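Ustodora Storage Rack Guide
Section 4: Loading and Sorting

4.1 Flat cartons and clear bins

1. Lay flat cartons with the printed face up. Keep the row of compliance marks and the label area uncovered.
2. Set the clear bin beside the carton. Check that both black wire handles are attached at the ends of the bin.

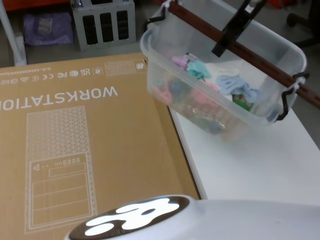

Fig. 4-1. Clear bin beside a printed carton.

NOTE: Line drawings on a carton do not indicate its current contents. Check before stacking.

4.2 Shelf level

1. Place wrapped clear panels flat on the shelf, wider stacks separate from narrower ones.
2. Keep small items, such as a vase or a folded or loose cloth, on trays.
3. Do not load any shelf beyond 329 lb.

CAUTION: A tray that projects past the table edge can be knocked off. Push it back before moving panels. 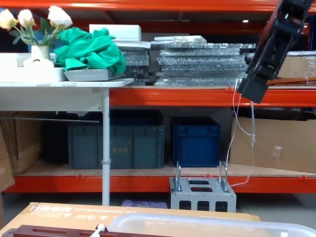
4.3 Cloth items

1. Sort cloth items into a clear bin. Mixed colors may share a bin.
2. If a stick is used across the top of the bin, tie it to the rim at two points.
3. Trim loose tie ends. Order spare ties as part 221.

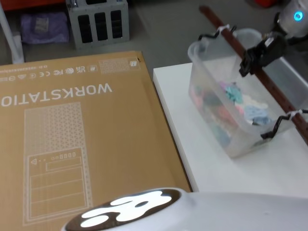

Fig. 4-2. Bin of cloth items with stick tied across the top.

CAUTION: Do not lift a filled bin by the stick until both ties have been checked.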